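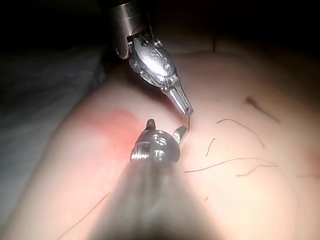 Station 3, needle held between the two instruments over the skin surface.

Open day safety checklist – suturing demonstration, Zallmont hall
Date: 4 February 2018
Checked by: Ákos Csonka

Emergency stop within reach of operator: OK
Visitor barrier in place: OK. Moved back one step after the first group.
Instrument wrists and jaws inspected: OK
Cable covers taped down: NOT OK at the Ekari cart – retaped before opening.
Needle count, start and end: OK
Sharps container: OK, lid stiff. Replace.
Drape clear of instrument travel: OK
Visitor handout: says room 117, should be hall. Reprint.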